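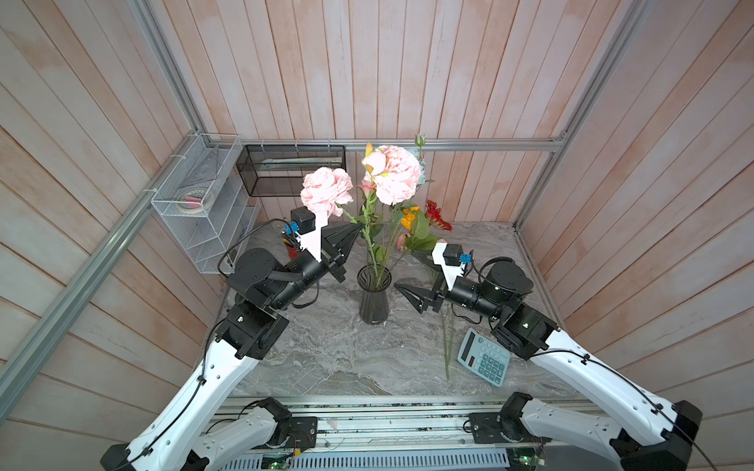
Arranging Flowers in a Tall Vase: Project Report

Ilse Hermans and Catrin Rees
Household Tasks module, group 14
Submitted 24/06/2021

1. Aim

Our group chose flower arranging as its household task. We wanted to find out which order of placing stems gives a full bouquet in a tall, dark vase, and how much the result changes when the same flowers go in a different order. Neither of us had done any arranging before the module started.

2. Materials

We used artificial flowers throughout so that the same stems could be taken out and put back many times. The main flowers are the large pale pink peonies. Around them go orange blossoms, a red flower like a gerbera and some small pink roses. The vase is dark with a flared top half. Catrin bought the flowers from Hulum, and the vase came from Shojaei, a secondhand shop near campus. The marble-patterned table was already in the work area and we left it as it was.

3. Method

We did 12 arrangements with each of two orders.

Order A: peonies first, then the orange and red flowers, then the small pink ones.
Order B: small flowers first, then orange and red, peonies last.

Stems waiting their turn were laid on the tabletop to the right of the vase. At first we laid them across each other, and the leaves caught when one was lifted. After the first day we kept them side by side, with the heads all facing the same way. Each finished arrangement was scored by both of us on a sheet with three headings: height, balance and gaps. We did not discuss scores until the sheets were handed in.

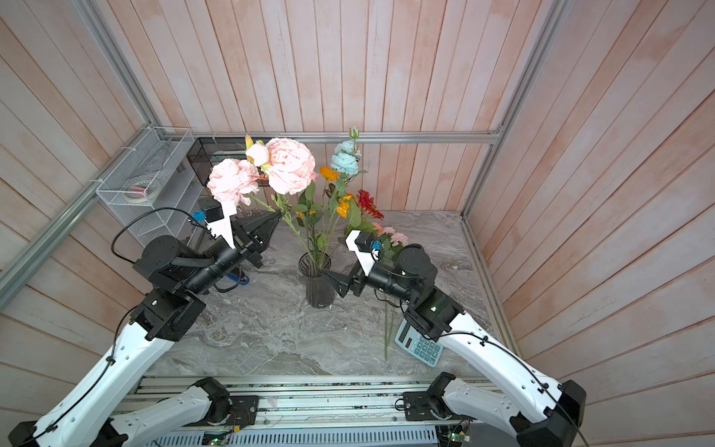 Figure 2. Holding a large pale pink peony and a pink rose bud beside the bouquet.

4. Results

Order A was quicker, but the peonies tended to sink toward the rim once other stems were pushed in beside them. They had to be pulled up again by hand in 21 cases over the whole project, nearly all of them with Order A. Order B took longer because the small stems leaned over until there was enough in the vase to hold them. The finished bouquets scored better for balance, though, and the big blooms stayed where they were put.

Both of us marked Order A down for gaps at the back. We think this is because a peony hides whatever is behind it, so it is easy to stop too soon – the front looks finished long before the rest does.

The two peonies looked best at different heights. When they were level they looked like a pair of eyes, and Catrin wrote this on four of her sheets.

5. Problems

The vase is dark, so it is hard to see where the stem ends are crossing. The wire in some stems also kept the bend from the last arrangement, and we should have straightened them every time. We only started doing that halfway through Order B, so the two sets are not perfectly matched.

6. Further work

In September we would like to repeat Order B with a clear vase and shorter stems. Ilse also wants to try fresh flowers, if the budget allows. The score sheets are in the blue folder in room 328.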